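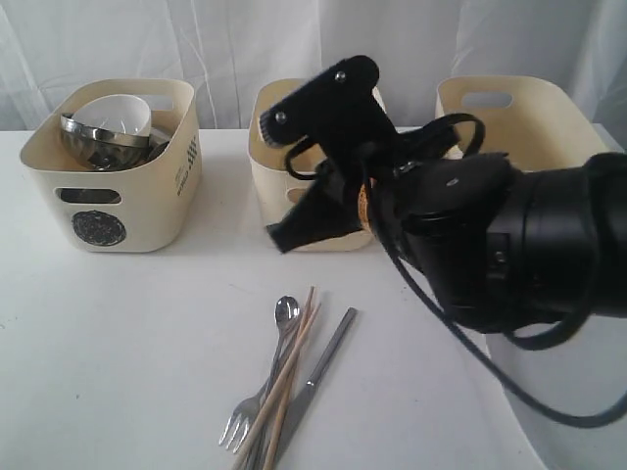
The Well at Wumside

Beverley Trevaskis did not believe in the well, and she had said so at two parish suppers and once in the hardware store, where it got around faster.

The story was that the water at Wumside could tell you if a person was lying. You dropped in a pebble, said the thing out loud, and listened. If the pebble splashed, it was true. If you heard nothing, it was a lie. Her mother had believed this. Her mother had also believed that cutting your hair in September made it grow in thin, so Beverley didn't put much weight on it.

"It's a hole," she told Anahera Stubbs, who had driven up from town to write about it for the county paper. "Some stones land in the water and some land on the ledge. There's a ledge. My brother went down on a rope when he was sixteen and stood on it."

"Could I talk to your brother?"

"You could if he was speaking to anyone."

They were walking up the McKinnon road because the gate was chained and Anahera's car was too low for the ruts anyway. It was past four and the light was going yellow. Anahera had a notebook with an elastic band around it and she kept taking the band off and putting it back on.

"A man at the gas station told me it caught a murderer," she said.

"It caught Tom Givlow's grandfather, and what he did was move a fence. Seventeen feet, if you believe the other side. They marched him up here and made him swear he hadn't touched it, and the pebble didn't splash, and he cried. Well, he was seventy and they'd walked him up a hill. I'd have cried."

"But he had moved the fence."

"Everybody knew he'd moved the fence. You could see the old post holes."

Anahera wrote that down. Beverley wished she had put it better.

The well sat in a dip behind the sheep pens with a ring of stones around it, knee high, and a sheet of tin somebody had laid over the top. Beverley dragged the tin off. It smelled like every well she had ever smelled. The county had measured it once and put up a sign that said 162 feet, and the sign had since blown down, and she had her doubts about the number too. Who had held the other end of the tape?

"Do you mind if I try?" Anahera said.

"It's a free country."

Anahera picked through the gravel for longer than seemed necessary. Then she leaned over and said, in a clear voice, as if she were ordering lunch, "My name is Anahera Stubbs."

They waited. There was a splash, small and late.

"There you go," said Beverley. "You could have saved yourself the drive and looked at your license."

"Now a lie." She took another pebble. "I'm a dentist."

Splash.

Beverley laughed out loud. It pleased her more than anything had in weeks. She thought of the hardware store, and of who might be standing at the counter when she went in.

"I did go to dental school," Anahera said after a moment. "I finished, too. I never worked at it."

"Then it's half a lie, and it doesn't prove a thing either way."

"No, I guess it doesn't." Off came the elastic band. "Do you want a turn?"

"I do not."

"You've never done it?"

"Why would I? I know about the ledge."

Anahera nodded and went off to see if she could find the sign in the long grass. Beverley stayed where she was. She had a stone in her hand, a flat gray one, and couldn't have said when she'd picked it up. Down the hill a dog was barking at the McKinnon place, on and on, the way that dog did.

She looked over her shoulder. Then she bent down and said, low, "I wasn't the one who told Dad."

She let go of the stone and started talking right away, loudly, about the sheep.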